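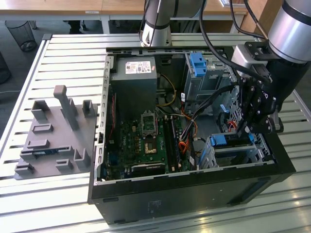 Healed tattoo looks patchy, when should I ask for a touch-up?
Posted by mhattori in Aftercare, 2018-04-14

I got a fine line piece on my outer forearm in January, two stems of lavender with a band of dots under them. It healed without any trouble, but a few of the dots have dropped out and one stem is lighter than the other near the wrist. The studio's card says touch-ups are free but gives no time limit. I paid a deposit of 80 and the rest on the day. Is it too early to go back? And do I tip again for a free touch-up? I used Wotance balm twice a day for the first 20 days, if that matters.

Misaki Hattori

Rultcombe

It isn't too early. Most artists want the skin fully settled before they go over it again, and yours has had enough time if it feels flat and there is no shine left on it. Run a finger across it with your eyes closed. If you can still feel the lines, wait another few weeks.

Dots are the hardest thing to judge on the day. I had a dotwork cuff done and lost a good part of the inside edge, where the skin is thin. Take your reference photo in daylight near a window and send it to the studio before you book, with the lighter stem and the missing dots in the same shot. Give them something of known size to compare with, because a dot that looks huge on a phone can be tiny on the arm. The small silver screws on the black gripper in the picture are hard to size by eye for the same reason. A coin next to the tattoo is enough. Then ask for the same artist who did the first session.
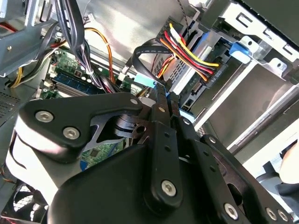
Tipping on a touch-up is up to you. I give a little if it takes more than a few minutes. Small dots don't need much time, and the artist may fit you in between two bookings. Lots of studios keep a list for that, so ask to be put on it. The closeup shows screws of different sizes, and your dots could well differ like that too, so say which ones you want heavier. Keep sunscreen off it on the day.

Hirano

Ask the studio. Mine stops doing free ones after a year.

Nindico

Agree with Rultcombe on the photo. The balm won't have caused it. Wrist skin bends a lot and lines there often come out lighter. Don't go in with a tan or a sunburn, they will send you home.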